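Textile drop-off returns to Ircombe Library

The textile drop-off is back at Ircombe Library from Thursday and will stay open through October. Last year's collection took in 3,121 kilograms of clothing, bedding and towels, well up on the year before, and the bins filled faster than we could get them picked up. This time there will be two collections a week instead of one, on Tuesday and Friday mornings.

The bins are in the side entry off the car park, past the returns chute. You can use them any time the library is open. Please don't leave bags outside overnight. Anything rained on has to go to landfill, and last October we lost most of a weekend's donations that way.

What we can take: clean, dry clothing in any size, sheets and doona covers, towels, tea towels, curtains without hooks, and fabric offcuts bigger than a dinner plate. Stained or torn items are fine as long as they are clean. Put them in a separate bag marked RAGS so the sorters can send them straight through. Shoes should be tied together in pairs.

What we can't take: pillows, doonas, mattress protectors, carpet, wetsuits, school bags with broken zips, and anything that smells of petrol or paint. Council's transfer station accepts most of these for a small fee.

Wearable clothing goes first to the op shop on the main street and to the emergency clothing cupboard at the health centre. Towels and blankets go to the animal shelter, which is always short of them at this time of year. The rest is cut down for workshop rags or sent to a fibre recycler in the city. Heike Eichhorn, who looks after the sorting roster, says children's winter clothes and men's work pants are wanted most. There are already plenty of business shirts.

A few people asked last year whether buttons and zips should be removed. Please leave them on. The op shop repairs what it can, and the cutters take off the rest.

If you have a large amount to drop off – from a deceased estate or a house move, say – ring the front desk first and ask for Orest Kravchuk. He can arrange a time when the loading bay is free and find you a trolley.

We still need sorters for the Friday shift, 9.30 am to noon. It is standing work at a table, with breaks, and morning tea is supplied. Put your name on the sheet at the front desk or send us an email with your phone number.

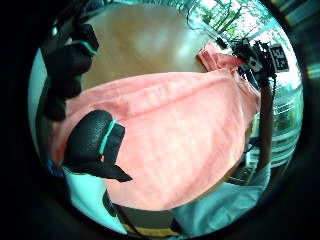 Changes to meeting room bookings

From October, the small meeting room can be booked online up to three months ahead. The large room will still be booked at the desk. Existing bookings for either room are not affected.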